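Questions people keep asking about the towels, answered in one place so that Felicidad can get on with her day.

## Towels at Wilard: the FAQ

### Which towels are for what?

Brown is for benches, trays and spills. Anything else you find in the drawer came from somebody's house, and they would probably like it back.

### Why brown?

We ordered gray. Flaltard sent 66 brown ones and a very polite note. Brown hides coffee beautifully, so the note went unanswered.

### How do I fold one?

In half, in half again, smooth it down with your palm. A rolled edge is fine while you're working and less fine in the drawer, where one fat towel stops the whole thing from closing. If the fold takes you longer than 10 seconds, you are overthinking a towel.

### Can I leave a towel out between jobs?

Yes, on the table or in a white tray. Folded is preferred. Crumpled is tolerated until the end of the day, at which point Miroslava Havlíček will fold it herself and you will hear about it.
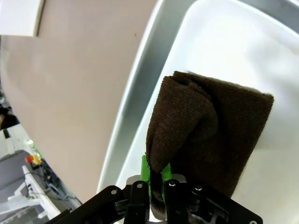
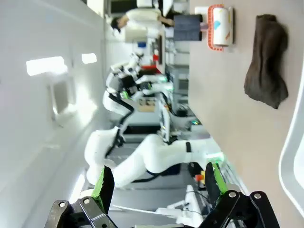

### What is the lint roller for?

Lint. Brown towels show every pale thread in the building, so give yours a pass before it goes back in the drawer. Peel off the used sheet when you're done. A roller with no stick left in it is a paint roller with ambitions.

### Can I wash them with my own laundry?

You can, if you own nothing white. The first wash in February turned two good shirts the color of weak tea. Cold water, no fabric softener, low heat.

### How do I clean the trays?

Warm water, a drop of dish soap, a soft cloth. Smudges on the floor of a tray mostly come off with a second wipe. Please don't use the scouring pads; scratches stay forever and collect crumbs.

### The edge of my towel is fraying. Do I get a new one?

A little fuzz along the edge is normal. Trim it with scissors. When you can see the table through the middle, put it in the rag box under the sink and take another.

### Who do I ask about something not listed?

Felicidad Padilla, extension 748. Try the drawer first.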